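Bolted Steel Base for a Workshop Table: Reduction of Side Sway
Project report, Basic Course in Product Design, Skirkance Technical College
March 5, 2020 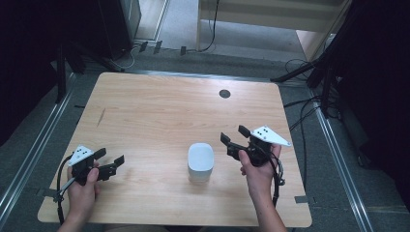 Figure 1. Wooden tabletop with rounded corners and a round grommet opening.

1. Introduction

The task of our group was to choose one piece of furniture in the college workshop, find a weakness in it and improve it with simple means. We chose the assembly table of the type Fillell, which stands in the electronics corner. The students complain that it moves from side to side when somebody uses a file or tightens a screw. The teachers knew this problem for several years and the usual answer was to push the table against the wall. This helps, but then only one side of the table can be used.

The aim of the project was to reduce the sway of the table without changing the top and without welding. The second condition was given by our supervisor. The base must be possible to take apart with two wrenches, so it can be carried through the narrow door of the storage room.

2. The existing base

The base has four legs made of square steel tube. The legs are joined at the top by two long rails and two short rails. Each joint has one bolt only. There is no rail near the floor, so each side of the base is an open rectangle, and an open rectangle with one bolt in each corner changes its shape easily.

The distance between the legs, measured along the long side from center to center, is 1103 mm. The long rails are made of the same tube as the legs. We found that the holes in the rails are larger than the bolts need. When the bolts are tight the friction holds the joint, but after some weeks of use they become loose and the joint can turn a little. In two corners the washers were missing. In one corner somebody had put a coin in place of the washer, and it worked quite well.

The feet are plastic plugs with a threaded pin. One of them was worn on one side, and we replaced it before any measurement, so that it would not influence the result.

3. Method of measurement

We wanted a method that can be repeated by another group. A cord was fixed to the edge of the top at the middle of the short side. The cord went over a pulley on a stand, and a bucket with sand was hung on it. The same bucket was used in all tests. A steel ruler was clamped to a second stand and the movement of the top was read from it. Wooden blocks were screwed to the floor boards in front of the feet, otherwise the whole table slides and the reading means nothing.

Before each series all bolts were tightened with the same torque wrench. Then the bucket was hung and removed several times to settle the joints, and only after this we wrote down the reading. The first readings were always larger than the next ones. In our first week we did not know this and we had to throw away one full page of results.

4. Solutions considered

4.1 Diagonal wire. Two crossed steel wires at the back side with a tensioner. This is cheap and very stiff, but a person who sits at the back has no place for the knees. The table should be used from both sides, so we did not continue with this idea.

4.2 Corner plates. A triangular plate in each upper corner, fixed with three bolts. The plate makes the corner stiff and does not take space under the table. The cost is low, since the plates can be cut from scrap in our own workshop.

4.3 Lower rails. A frame of flat steel near the middle of the leg height, in the shape of the letter H. It can also carry a shelf. The disadvantage is that it is in the way when a person wants to stretch the legs.

We decided to combine 4.2 and 4.3. The cross rail of the H was placed at a height of 426 mm from the floor. We tried also a lower position, but students put their shoes on the rail and it started to bend.

5. Production

The plates were cut on the hand shear and drilled together as a package, so the holes are in the same place in all of them. The edges were deburred with a file. For the lower rails we bought flat steel from the dealer Jakubowski, who cut it to length for us. The color was the largest delay. The gray paint Dosavura, which is used on the other furniture, was not in stock and we had to wait for it until the last part of the semester.

The bolts were replaced by new ones with a shoulder that fills the hole. Lock nuts with a plastic ring were used everywhere. They should not be used many times, so a small bag of spare nuts is tied to the inside of one leg.

6. Results

With the old base and tight bolts the top moved 17 mm under the load. With the corner plates and the lower rails the movement was 6 mm. The movement in the long direction also became smaller, but we did not measure it with enough care to give a value.

With the corner plates alone the feeling was already much better when we pushed by hand. We regret that we did not make a full series for this case. It would show if the lower rails are worth the additional material.

7. Remaining problems

The base is now heavier and one person cannot carry it comfortably. The time for taking it apart has become longer, mainly due to the number of bolts in the plates. A slot in place of one hole could help, and the next group may test it.

We also do not know how the joints behave after a long time. The bolts were marked with a line of paint across the nut and the washer. The marks should be checked in August, when the workshop is closed for cleaning.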